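Abbruchkriterien vor dem ersten Lauf festlegen

Im März haben Musyoka Mutiso und ich unsere Prüfregeln für Greifaufgaben in der Simulation überarbeitet. Anlass war eine Serie von 900 Läufen, deren Erfolgsquote sich nachträglich nicht belegen ließ: Das Kriterium »gegriffen« war nirgends definiert.

Seither gilt: Ein Griff zählt erst, wenn das Objekt 20 Zeitschritte lang ohne Kontakt zur Arbeitsfläche gehalten wird. Startwert des Zufallsgenerators, Reibwerte und Version der Szene gehören ins Protokoll.

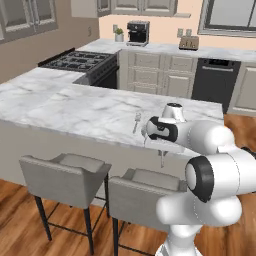 Heft 14, S. 86

Simulierte Küche, weißer Arm an der Marmorinsel, Greiferfinger unten an der Platte. Bei schmalen, flachen Objekten prüfen wir zusätzlich die Kollisionsgeometrie von Finger und Platte, und zwar getrennt von der sichtbaren Geometrie. Durchdringungen werden als eigener Fehlertyp geführt und nicht unter »Fehlgriff« verbucht.

Offen ist noch die Toleranz für die Eindringtiefe. Huw Lewis möchte sie pro Objektklasse festlegen, ich bevorzuge einen festen Wert je Szene.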